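The Bin That Won't Stay Put
May 26, 2019
By Geum-ok Gil
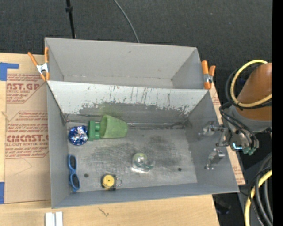

Mal-soon Cha reckons the brochures ought to carry a line saying how many spring clamps you will need to buy. She has looked after the picking cell at Tusby for two winters, and in her view the arm has been the least of her troubles. The bins are another matter.

I went to Tusby because Punix, which sold them the cell, had been telling anyone who would listen that it could be set up before lunch and then left alone. I have heard that promise before, usually from people who go home after lunch.

The job sounds simple. Two metal bins stand back to back on a wooden table. The arm takes things out of one and puts them in the other, and when the first is empty it goes back the other way. In the front bin were a pair of blue sunglasses, a tape measure, a light green plastic cup on its side and a green toy-like block with studs. It is the sort of clutter you would find in a kitchen drawer, and the cell is supposed to cope with it all day.

What the arm knows, though, is where the bins were on the day it was taught. Shift one by the width of a pencil and the fingers come down on the rim. Cha's answer is a pair of orange-handled clamps where the two bins meet. She tried bolts first, but bolts meant half an afternoon with a spanner every time a bin had to come out for cleaning. The clamps come off in seconds. They also creep, so she checks them at the start of each shift and again after any hard knock.

Then there is the sheet under the front bin, which still has its acrylic maker's print on it. Cha says it helps her set the height and spares the table. Punix's fitting guide runs to 30 pages and has a good deal to say about software, but the table gets a single paragraph.

The hoses and cables take up most of her remaining patience. They have to be long enough to let the wrist turn and short enough not to snag, and the guide leaves the owner to find the happy medium. She lets the yellow hose hang in a big loop and looks it over for rubbing. In December one of the cables wore through at a tie and the cell stood still for 7 days while a replacement came from Baltau. A person with two hands and a stool did the sorting that week. Cha doesn't recall any complaints.

Wear is the other thing. The floor of the front bin is covered in fine scratches and the paint-pale part of its back wall gives way to a darker, flaked-looking patch lower down. Punix told her none of this matters. Cha thinks a bright worn spot can fool the vision system, and she keeps a note of the missed picks to prove it. I have seen the notebook and wouldn't call it proof, but it is more than Punix showed me.

Is it worth having? Tusby's managers say yes, and point to the hours saved. They don't set against them the hours Cha spends on clamps, hoses and re-teaching, which she puts at up to two a day. When I asked why, I was told her time was already paid for.

Recent features
The forklift that learned to wait
Ma and the long road to a quieter conveyor
Who oils the palletiser?
Second-hand arms: what to look for before you pay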